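Two handheld grippers for shelving books: parallel jaws or soft fingers?

Posted in Grippers and end effectors
Viewed 662 times

rowanberry_k
Hello all, and apologies in advance for the length. I've been reading this board for most of the winter and finally have something to ask.

Our group at the Waltside makerspace is putting together a small tabletop setup where a person does a job with a handheld gripper in each hand, we record it, and later on we try to get a pair of arms to do the same thing. The job I'd like to start with is putting books and magazines away in an upright file holder, the desktop kind with slots. I picked it because it sounded easy! It is not easy. A thin paperback goes in fine. Anything with a bigger cover that has been laid flat on the table is a nuisance to get hold of, and once I do have it, it swings around the point where I'm pinching it and arrives at the slot crooked.

I have the loan of two pairs of grippers until the end of April. One pair is the Sikora handhelds with plain parallel jaws and thin rubber pads. The other is the Ponumstead pair with the soft curved fingers, which are lovely on mugs and fruit and which everybody who visits wants to play with. I can afford to buy one pair, and it would have to do for the whole project, so I would dearly like to hear from people who have tried both kinds on flat things. Does finger shape matter as much as I think it does, or am I just clumsy? And is there any point in mounting a third camera off to the side, or do the ones on the grippers see enough?

I should add that the arms we'd be using at the end are fairly weak, so I don't want to learn a habit that needs a lot of squeeze.

Thank you for reading this far - I know it's a lot.

Corey Partington
Welcome aboard, and no, you're not clumsy. Books were the thing that humbled me too, and I had been picking up blocks quite happily for months by then and thought rather well of myself.

I'd buy the parallel jaws. I used soft fingers for a good while (not your Ponumsteads, an older set that came with our Vasosham arms) and I was fond of them, but on a book they wrap around nothing. All you have to work with is an edge, and an edge wants two flat faces coming together on it. The soft ones roll as they close, so the cover slides a little just as you commit, and then you're correcting for it all the way over to the holder.

I did sit down one Wednesday evening and compare them properly, with the same book and the same holder. I gave each pair 47 tries, starting with the book flat on the table and finishing with it standing in a slot. With the parallel jaws I dropped it or had to set it down and start over 11 times. With the soft fingers I stopped keeping careful notes somewhere past the halfway mark, because it was well over half failures and I wanted my supper. So please don't treat that as science! But it was a big enough gap that I've never gone back for flat things.

What helped me far more than the choice of fingers, though, was using both hands differently. When I started I grabbed the book with matching grips on the left and right sides, like carrying a tray, and that gives you no way to turn it upright without your wrists running into each other. Now I let one hand take the page side and the other take the cover low down near a corner, and the low hand does the steering while the other one mostly keeps the book from swinging. My practice table looks like this, if it's any use to you:
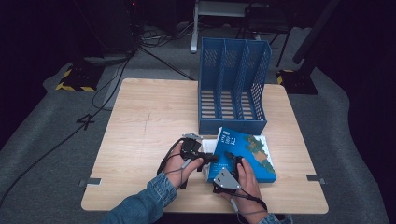 One jaw on the white left edge, the other clamping the lower right of the cover, with the file holder behind.

I keep the holder toward the back and the book nearer to me, so there's room to lift and turn before I reach. If you put them side by side you'll find your elbow wants to be where the holder is. I'd also fasten down whatever you can. A light holder with nothing in it will scoot away the moment a book touches it, and a dab of putty under each corner cured that for me.

About squeeze, go lighter than feels safe. If the jaws are square to the edge you need very little, and if they aren't, squeezing harder only twists the book faster. I practice with the lightest grip I can get away with, precisely so that the arms have a chance later on.

On the third camera, I'd say yes, if you can manage one. Once the book is upright it blocks a great deal of what the gripper cameras can see, and the slot tends to vanish at the very moment you want it.

Do come back and tell us how it goes. I'd be curious to hear whether a magazine behaves any better for you than it does for me, as mine flop terribly.

tess.in.the.shed
I own the soft ones and like them. Use them for everything. Get the soft ones, books are boring anyway.

millpond_mike
Mostly agree with Corey, but I wouldn't write off soft fingers completely. If you swap just the tips for something flatter they do all right on thicker books. I printed a pair of flat tips for mine and they pushed on over the originals with a bit of persuading. A thick cookbook was no trouble. A magazine was hopeless, same as everybody's.

One other thing to check before you spend the money is the weight in the hand. I put one of mine on the kitchen scale with the cable and the tracking mount attached and it came to 317 grams, and I can certainly feel it by the end of an hour. Ask if you can keep the loan pair for a full afternoon session and see which wrist complains first. Watch the cable as well. Mine used to tug whenever I turned my hand over, and I blamed the gripper for weeks before I gave it some more slack.

rowanberry_k
Thank you both so much, and Tess too! I tried the low corner grip this morning with the Sikoras and got the big atlas in on my third go, which has never happened before. Magazines tomorrow.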